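Dec 5, 2020

Notebook, match archive of the Zoltetti rugby club. Written for me and for whoever continues the tape work.

Continued with the old match tapes. Finished the Piretti cup semifinal, first half only. The second half is on another cassette, which has the label of a training session, so I found it late. Sound is good until minute 27, then there is a hum. I left the hum in. If we filter it, the referee becomes hard to understand, and his calls are what we need for the notes.

Try log for the first half:
Lappalainen, left corner, after a quick tap penalty. Not converted.
Own side, from a driving maul of 5 meters. Converted.
Own side again, the long one from the kick return. I watched this very many times. The fullback takes the ball near his own 22, steps inside one man, and then he goes straight — no kick, no pass until the last defender. The old match report says he passed twice. On the tape I see one pass only. I corrected the log and kept the report as it was, with a note.

Question of who gave the last pass. The number on the shirt is covered with mud. By the running style I would say the inside center, but this is an opinion and I marked it so.

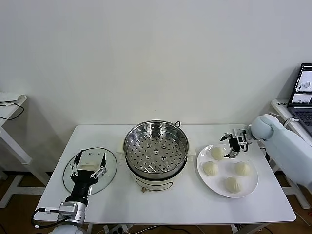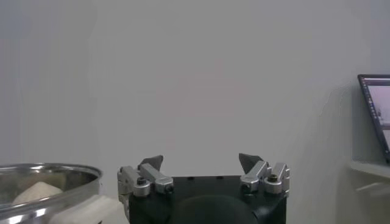

Vasiliki Mavromatis wrote back about the last pass that it was surely the blind side wing, he came across the field in every match of that season, and the inside center was off with his shoulder since March. She also remembers the kick return as longer than I wrote. I will compare with the team sheet before I change the name again.

Team sheet: not in the folder where it should be. Teun Van Rooij had the paper folders last. Ask him.

File names. I started to use opponent first, then the round, then the half. The Trarkunar matches still have the old names and must be changed, 40 files. Please do not change them by hand, I have a list almost ready.

To do:
Second half of the semifinal, check the speed of the tape, the players look a little too fast.
Ask about the team sheet.
Penalty count for both halves, only when the second half is finished.
Choose the try for the club page. My vote is for the kick return, also with the hum.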